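Ticket: Water in the break room tastes like plastic
Site: Grircombe, second floor
Opened by: Matvii Hutsuliak
Assigned to: Danylo Ostapchuk
Priority: Low
Status: Open, waiting on supplier

Matvii Hutsuliak wrote:
The bottled water in the break room has tasted of plastic since we went over to the new supplier. I've had it three times now and it's the same every time. Two other people on our side say so too. Can we go back to the old stuff, or at least have someone look at it? There are 200 bottles of this in the storeroom and I don't want to be drinking it until September.

Danylo Ostapchuk wrote:
Picking this up. I'll say up front that I have doubts. I had a bottle at lunch and tasted water. "Two other people say so" usually means two people were asked "does this taste like plastic to you?" and then thought about plastic while they drank.

A few things I need before I call the supplier:
1. Straight from the bottle, or poured into something?
2. If poured, into what?
3. From the storeroom or from the fridge?
4. Was the bottle already open when you got to it?

Matvii Hutsuliak wrote:
Poured. I use whatever cup is on the table, usually the gray one. Fridge. New bottle each time, I think. Not sure about the second time.

Danylo Ostapchuk wrote:
"Whatever cup is on the table" is a big hole in this. Those cups get rinsed under the tap and put back, and I wouldn't swear to the rinsing. Before anybody blames the water I want it tried from a clean glass.

Stepan Hrynyshyn wrote:
Adding myself because I was one of the two. Nobody prompted me. I noticed it the first week and assumed it was the heat. The delivery sat by the loading door at Herkent for a day before it came over to us. The bottles are thin, too. You pick one up and it buckles.

Danylo Ostapchuk wrote:
Thin bottles buckle. That tells us they're cheap. It doesn't tell us anything about taste. The loading door is more interesting, but I've only got your word for the day and the delivery note doesn't give a time. I've asked Herkent.

Tried the pour this morning. Pictures attached.

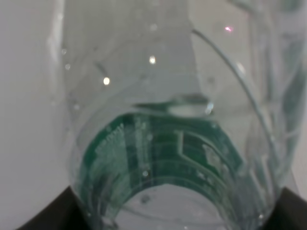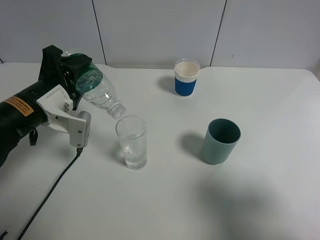
Green-label bottle, both pictures. Clear glass used for the pour in the second.

Danylo Ostapchuk wrote:
Notes from this morning, for what they're worth:

Glass washed by hand with hot water and no soap, left to dry upside down. Bottle from the fridge, seal not broken before I opened it. Poured a little and smelled it. Nothing. Drank it. Slightly flat, maybe. I would not have written a ticket over it.

Then I poured some of the same bottle into the gray cup. That did taste of something. I'd call it dish soap more than plastic, but I knew which cup I was drinking from, so my opinion is worth exactly as much as Matvii's.

Matvii Hutsuliak wrote:
So it's the cup?

Danylo Ostapchuk wrote:
I didn't say that. One bottle, one glass, one person who already had a view. It makes me less willing to phone the supplier and complain. I also can't rule out that the warm bottles are different from the fridge ones – if the sun got to part of the delivery, I may have picked one that was fine.

Next round: 12 bottles, half from the back of the storeroom and half from the fridge. Paper cups only, numbered underneath. Somebody who hasn't read this ticket does the pouring. Stepan, that isn't you.

Nazar Harasym wrote:
I can pour. I haven't read it. (I have now read it down to here, sorry.)

Danylo Ostapchuk wrote:
Fine, you'll do. Don't tell them which is which.

Nazar Harasym wrote:
Done. Three tasters. Matvii picked out four as "plastic", two of them from the fridge. Stepan picked five, mostly storeroom. Danish Sandhu said they were all the same and could he go back to his desk. One cup got marked by both Matvii and Stepan, number 7, storeroom.

Danylo Ostapchuk wrote:
That is close to guessing. Number 7 I'll grant you. I've put the rest of that bottle in the fridge with tape on it, please leave it alone.

Herkent replied: the pallet was outside "part of the afternoon". Supplier says they'll swap one case of 40 if we send them the lot number. I've sent it, without much hope. The gray cup has gone through a proper wash, and I'd like Matvii to try it again with the same water before we change anything else.

Leaving this open until the swapped case comes in.

Last updated: 08/05/2019
7 comments hidden · 3 watching · 0 shares

Related tickets
Fridge door on second floor not closing
Saarinen kettle trips the breaker
Paper cups: order ran short again
Hergate delivery left at wrong entrance
Dishwasher leaves film on glasses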